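Home Shop Notes Workbenches FAQ Contact

Questions people ask me about building a workbench

April 10, 2020
By Sadao Ueda

I get a lot of the same emails, so I've put my answers in one place. I'm a hobby woodworker with a single garage and a patient family, so please take all of this as one person's opinion!

What wood should I use for the top?

Whatever you can get cheaply and in decent thickness. My first bench was beech, bought as offcuts from a yard called Jakar (they've moved since, so please stop asking me for the old address). Beech is heavy and dull to look at and I love it. Pine is fine too, it just dents sooner, and you'll stop minding the dents after a month or so.

Do I have to glue up strips? Can't I use one wide board?

You can, if you find one and can lift it. Wide boards like to cup when the weather changes, and mine did exactly that in February, right across the middle. Strips glued side by side stay a lot flatter. I glue four or five at a time, let them set overnight, then join the sections the next day -- trying to do the lot in one go is how I ended up with glue in my hair.

Wooden legs or a metal frame?

I've had both. Wooden legs are lovely if you enjoy cutting joints, and you can fix a vice to them without much thought. A metal frame takes up less room underneath and you can have it bolted together before lunch. Mine was a Vindex kit and it's still going. Do use slotted holes where the top screws on, so the wood can move a bit through the year.

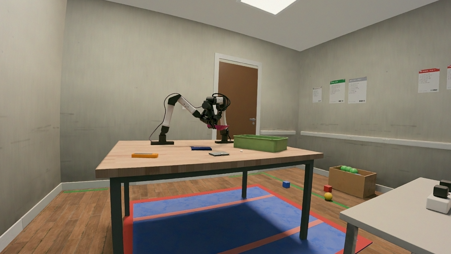 Picture: computer render, wooden-topped table on a metal frame

If you go for metal, check the feet before you buy. My floor slopes towards the garage door and I had to add adjusters, which cost me 16 pounds and most of an evening lying on cold concrete.

How high should it be?

Stand up straight, let your arms hang, and measure from the floor to your wrist. Start there. If you mostly use hand planes go a little lower, and if you mostly do fiddly stuff go higher. My brother-in-law's bench is perfect for him and gives me backache in ten minutes.

What finish do you put on it?

Oil, two thin coats, wiped off well. I use Chacko oil but any plain one will do. Please don't varnish it, you'll be chasing your work across the top like a bar of soap. And lay the oily rags out flat outdoors to dry before you bin them -- they can catch fire if you leave them screwed up in a heap.

How long did yours take?

30 hours, spread over far too many weekends. I wrote it all down in a notebook, including the swearing.

Do you sell plans?

Not yet. I've got a drawing of the Gasent bench (named after our old dog) but the measurements still need tidying up. Email me if you'd like a copy when it's ready.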